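The capsule wardrobe and other things I was sold
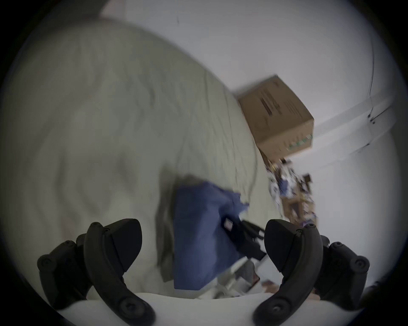 I gave it a fair go. For the better part of a year I owned fewer clothes than my washing machine could hold in one load, and I did it because a website told me I'd feel lighter. I'd like to go over what happened, mostly for anyone still reading those same websites at midnight like I was.

The rules I followed came from a blog called Wistlow, which has since turned into a shop. That should tell you something. When I started reading it the whole message was that you own too much. By December they were selling a set of five neutral shirts in a linen bag, plus a planner to help you work out when to wear them. I did not buy the planner. I did buy the shirts. Two of them have gone see-through at the elbow.

The big claim in this world is that you'll stop wasting time deciding what to wear. I have never in my life spent more than four minutes deciding what to wear, and I suspect most people are the same. Meanwhile I was doing laundry constantly. If you own one decent pair of pants and you spill soup on them, your evening is now about pants. The capsule people don't talk about soup. They don't seem to have gardens or dogs either, or to live anywhere with real weather. Wesenville can do frost at breakfast and shorts by lunch, and a wardrobe built on "one mid-weight layer" is wrong at both ends of the day.

Then there's the money. The argument goes that you buy less, so you can afford better. Fine in theory. I went to Clondar, the nice shop on the main street with the timber floor and the single rack down the middle, and paid $50 for a T-shirt on the promise that it would outlast the cheap ones. It has not outlasted the cheap ones. The cheap ones are still going. One of them came free from a hardware store and I've painted two rooms in it. I'm not saying good clothes don't exist, and my old winter coat has paid for itself many times over. I'm saying the price tag is a poor guide and the word "considered" on a swing tag is no guide at all.

I also tried to work out whether the environmental side held up, because that was the part I cared about. I got rid of four big bags at the start. Where did they go? To the charity bin behind the Ait Ali grocery, and after that I've got no idea. I told myself somebody was wearing my old jumpers. Maybe they were. Maybe they went to landfill, or got baled up and shipped somewhere to be someone else's problem. Over the following months I replaced a fair bit of what I'd thrown out, so on my own numbers I came out behind. Keeping the lot would have been the greener choice, and it would have cost me nothing but a bit of drawer space. I can't think of a way to sell that in a linen bag.

What bothers me most is the tone. I went back and read some of the old posts before writing this, and it's all a bit like church. Your cupboard is cluttered, so your mind must be. You kept a dress from ten years ago, so you're stuck in the past. I kept a dress from ten years ago because I like it and sometimes I get invited to things.

I'll give them one point. Trying everything on once a year is a good idea. I found a skirt that fit again and a cardigan the moths had found first. It took an afternoon, and I didn't need a method with a name.

So I've stopped. I have more clothes now, a lot of them second-hand and some of them plainly ugly, and I do the washing when the basket's full. I did get an email from Wistlow last week offering me a "wardrobe reset" course, with a line saying 4000 people had already signed up. I'd love to know how many of them finish it, and how many own a dog.

If you've done one of these and it stuck, tell me in the comments, and please say how long it's been. Three weeks doesn't count. I was insufferable at three weeks.

Filed under: home, money, grumbling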